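빨래를 개는 시간

와라폰 마하웡의 집에서는 저녁 밥상이 치워지면 빨래가 식탁 위로 올라옵니다. 저는 이 집에 세 번 갔고, 세 번 모두 같은 순서를 보았습니다. 컵과 접시가 나가고, 식탁을 마른 천으로 한 번 닦고, 그 다음에 옷이 옵니다. 텔레비전은 켜져 있지만 소리는 작습니다.

저는 이 글을 한국어로 씁니다. 한국어는 제가 어른이 되어 배운 말입니다. 처음 배운 집안일 동사 중에 '개다'가 있었는데, 날씨가 맑아지는 것도 '개다'이고 옷을 접는 것도 '개다'라는 것을 알고 공책에 크게 적어 두었습니다. 제 고향 말에서는 옷을 접는 것과 종이를 접는 것이 같은 동사입니다. 한국 사람은 종이는 접고 옷은 갠다고 합니다. 저는 아직도 가끔 틀립니다.

이번 취재는 단순한 질문에서 시작했습니다. 사람들은 티셔츠를 어떻게 개는가. 잡지 편집부에서 이 주제를 말했을 때 몇 사람이 웃었습니다. 그런데 웃은 사람들이 그날 점심에 서로 다른 방법을 주장했고, 이야기는 커피를 다 마실 때까지 끝나지 않았습니다.

어깨에서 시작하는 사람들

와라폰은 어깨를 잡습니다. 양쪽 어깨 끝을 손가락으로 집고, 공중에서 한 번 털고, 가슴 앞에서 소매를 뒤로 넘깁니다. 식탁은 마지막에만 씁니다. 그의 어머니도 그렇게 했고, 어머니는 마당의 빨랫줄 옆에 서서 옷을 걷으면서 바로 갰다고 합니다. 마당에는 상이 없었으니까 공중에서 개는 방법밖에 없었습니다.

"앉아서 개면 더 오래 걸려요. 앉으면 다른 생각을 하게 되니까요." 와라폰의 말입니다.

빠른 방법이지만 잘 되는 옷과 안 되는 옷이 있습니다. 두꺼운 면은 공중에서도 모양을 지킵니다. 얇고 부드러운 티셔츠는 양쪽에서 잡고 들면 가운데가 아래로 처지고, 소매가 제멋대로 늘어집니다. 그러면 목둘레가 어디인지 안쪽의 흰 라벨을 찾아야 알 수 있습니다. 라벨이 보이면 저는 조금 안심합니다. 라벨이 있는 쪽이 뒤라는 것만 알아도 반은 된 것입니다.

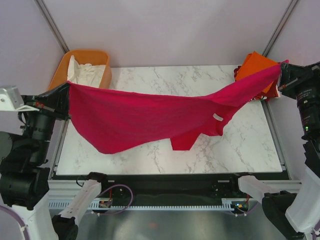 상 위에서 개는 사람들

삼란 깨우사이는 반대입니다. 그는 옷을 들지 않습니다. 바르킥이라는 작은 세탁소를 하고 있고, 가게 안쪽에 긴 작업대가 있습니다. 높이는 그의 배꼽보다 조금 위입니다. 처음에는 낮은 상을 썼는데 허리가 아파서 다리를 높였다고 합니다.

그의 방법은 이렇습니다. 먼저 옷을 상에 놓고 손바닥으로 가운데에서 바깥으로 쓸어 냅니다. 다음에 양쪽 끝을 눌러서 살짝 당깁니다. 당기는 힘은 약해야 합니다. 많이 당기면 옆선이 비뚤어지고, 개어 놓은 다음에 한쪽이 길게 나옵니다. 그는 이것을 "옷이 혀를 내민다"고 합니다. 저는 이 표현이 마음에 들어서 집에서도 씁니다.

작업대 표면에 대해서도 의견이 분명합니다. 거친 나무 상은 천을 붙잡고, 매끄러운 상은 천이 잘 미끄러집니다. 삼란은 미끄러운 쪽을 좋아합니다. 그의 아내 난따나 따나사른은 그 위에 담요를 한 장 깔고 싶어 합니다. 결혼하고 16년이 되었는데 아직 합의가 없습니다. 그래서 작업대의 절반에만 담요가 있습니다.

난따나는 담요 쪽에서 아이 옷과 속옷을 갭니다. 작은 옷은 미끄러운 상에서 자꾸 도망간다고 합니다. 저도 두 쪽에서 한 번씩 해 보았습니다. 담요 위에서는 주름이 잘 펴지지 않았지만 마음은 더 편했습니다.

바쁜 날에 이 가게에서 개는 옷은 최대 50벌입니다. 그보다 많으면 삼란은 다음 날로 미루고 손님에게 전화를 합니다. 피곤한 손으로 갠 옷은 손님이 알아본다고 그는 믿고 있습니다. 제가 정말 알아보느냐고 물으니, 난따나가 옆에서 고개를 저었습니다.

먼저 길게, 그 다음에 짧게

이야기를 들은 사람들은 거의 모두 같은 원칙을 지키고 있었습니다. 티셔츠는 먼저 길고 좁은 띠로 만들고, 그 띠를 다시 짧게 접습니다. 띠를 만드는 방법은 조금씩 다릅니다. 소매를 안으로 넣고 양옆을 삼분의 일씩 접는 사람이 있고, 세로로 반을 접은 다음에 소매를 한꺼번에 넘기는 사람이 있습니다.

나빠폰 빤야시리는 두 번째입니다. 그는 까몬랏이라는 기숙사에서 살림을 가르칩니다. 학생들은 대부분 처음 집을 떠난 나이이고, 9월에 새로 들어옵니다. 첫 수업에서 나빠폰은 아무 설명도 하지 않고 티셔츠를 한 장씩 주고 개어 보라고 합니다. 어떤 학생은 둘둘 말고, 어떤 학생은 공처럼 만듭니다. 그는 말린 옷을 나쁘다고 하지 않습니다. 여행 가방에는 마는 것이 더 좋기 때문입니다. 공처럼 만든 것에 대해서는 한숨을 쉽니다.

"띠가 반듯하면 나머지는 손이 알아서 해요. 띠가 비뚤면 뒤에서 고칠 수 없고 처음으로 돌아가야 합니다."

그가 특히 강조하는 것은 띠의 두 끝입니다. 사람들은 주름이 보이는 가운데를 열심히 만지는데, 가운데 주름은 대부분 끝을 잘못 잡아서 생깁니다. 한쪽 끝을 가만히 눌러 두고 다른 쪽 끝을 천천히 옮기면 가운데는 따라옵니다.
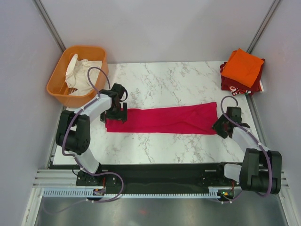
띠가 준비되면 다음은 서랍의 깊이에 맞춥니다. 서랍이 얕으면 세 번, 깊으면 두 번 접습니다. 나빠폰은 학생들에게 자를 쓰지 말고 손을 쓰라고 합니다. 손목에서 가운뎃손가락 끝까지, 그 길이를 서랍에 대 보고 옷에도 대 봅니다. 손은 잃어버리지 않는 자입니다. 저의 손은 작아서 제 옷은 늘 조금 작게 개어집니다. 서랍 위쪽에 남는 자리에는 양말이 들어갑니다.

바구니와 더미

개는 방법만큼 중요한 것이 옷을 두는 자리라는 것을 저는 분상 생통에게서 배웠습니다. 그는 혼자 사는 은퇴한 목수이고, 부사우 강가의 작은 집에 삽니다. 빨래는 많지 않습니다. 그래도 갤 때는 자리를 엄격하게 나눕니다. 왼쪽에 아직 개지 않은 것, 오른쪽에 다 갠 것. 가운데는 지금 손에 있는 한 벌만 올 수 있습니다.

왼쪽 바구니는 그가 시장에서 산 플라스틱 바구니입니다. 구멍이 있는 것을 골랐습니다. 덜 마른 것이 섞여 들어가도 공기가 조금 통합니다. 톤리에서 나온 등나무 바구니도 하나 있었는데, 모양은 더 예뻤지만 스웨터 올이 자꾸 걸려서 지금은 그 안에 감자가 있습니다.

오른쪽 더미에는 규칙이 있습니다. 무겁고 진한 색의 옷이 아래에 가고, 가볍고 밝은 옷이 위에 갑니다. 무늬가 찍힌 옷은 무늬를 안쪽으로 하지 않습니다. 끝에 무늬가 조금 보이면 더미를 들추지 않아도 어느 옷인지 알 수 있다는 것입니다. 목수 일을 할 때 나무판을 쌓던 습관이 그대로 왔다고 합니다. 판의 옆면만 보고 어느 나무인지 알아야 했으니까요.

저는 그에게 한 벌을 개는 데 얼마나 걸리는지 물었습니다. 그는 한 번도 재어 본 적이 없다고 했습니다. 차를 마시면서 하면 한 바구니에 40분, 마시지 않으면 그보다 빨리 끝나는데, 차 없이 해 본 것은 오래전이라고 했습니다.

안 개는 것들

모든 것을 개야 하는 것은 아닙니다. 와라폰은 행주를 개지 않고 바구니에 그냥 둡니다. 어차피 내일 아침에 쓸 것이기 때문입니다. 난따나는 침대 시트를 포기했습니다. 고무줄이 있는 시트는 네 모서리를 서로 끼우면 된다고 여러 사람이 가르쳐 주었지만, 그는 크게 뭉쳐서 베갯잇 안에 넣고 문을 닫습니다. 세탁소 주인의 아내가 이렇게 말하니 저는 마음이 많이 가벼워졌습니다.

나빠폰은 잠옷을 개지 않습니다. 학생들에게는 비밀이라고 했는데, 이름과 함께 써도 되느냐고 다시 물으니 괜찮다고 했습니다. 학생들은 잡지를 읽지 않는다고 합니다.

저의 경우는 수건입니다. 수건은 욕실 선반에 맞추어 길게 한 번, 짧게 두 번 접습니다. 티셔츠는 이 취재 전에는 옷걸이에 걸었습니다. 지금은 삼란의 방법으로 상에서 펴고, 나빠폰처럼 끝을 누르고, 분상처럼 오른쪽에 쌓습니다. 밤 9시쯤에 시작하고, 와라폰처럼 텔레비전 소리를 작게 합니다. 어제는 검은 티셔츠 한 장이 혀를 내밀었습니다. 처음으로 돌아가서 다시 갰습니다.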